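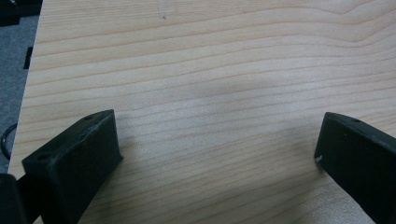
Someone in the group ahead of me said she would never buy a pale table for an office, that every pen mark and coffee ring would show within a week. The guide answered that they sell more of the pale ones than all the other finishes put together, and that people who pick the dark ones write in later to complain about dust. They went back and forth on it all the way down the stairs.

That was the start of the open day at Volemard, a workshop that makes tables for offices, schools and libraries. The visit is free but you have to put your name down, and they take 19 people per tour. I went on 25th March, on the early one.

The ground floor is where the boards come in. They are stacked flat on racks with strips of wood between them, and each stack has a card with the delivery date and the room humidity. It was cooler down there than I had dressed for. A man at the saw let us handle offcuts and sort them by grain, straight in one bin and wavy in another. The straight ones go to customers who order long rows of desks, where the tops have to match from one to the next. The wavy ones go to single tables. I prefer the wavy ones, and so did most people going by the show of hands.

After that came sanding, which was loud, and we were given ear protection at the door. They sand each top in two passes and check it with the palm of the hand and a lamp held low to the side. Small dark specks in the wood are left alone. The guide said a customer once sent a top back over a speck, and got a replacement with a bigger one.

Upstairs there is a carpeted room with finished tables, where you can sit down and try things out.

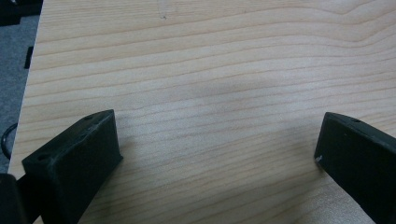 I spent the longest time up here. The range they were showing is called Clilitz, and it comes in two heights. The lower one suited me better for writing. The matte finish is pleasant under the forearms and doesn't throw the ceiling lights back at you, which my desk at home does all winter. I asked about cleaning and was told a damp cloth, then a dry one, and no polish of any kind.

Prices were on a printed sheet by the door. The smallest Clilitz top is 280 without legs. Legs are extra, and so is delivery beyond the ring road. There is a shelf of seconds at the end of the corridor — mostly tops with a chipped corner — but everything I liked had already been reserved.

The tour finishes in the canteen with coffee and a slice of something with almonds. Parking is tight, so take the number 7 bus, which stops across from the gate. The next open day is in June, and the sign-up list is at the front desk.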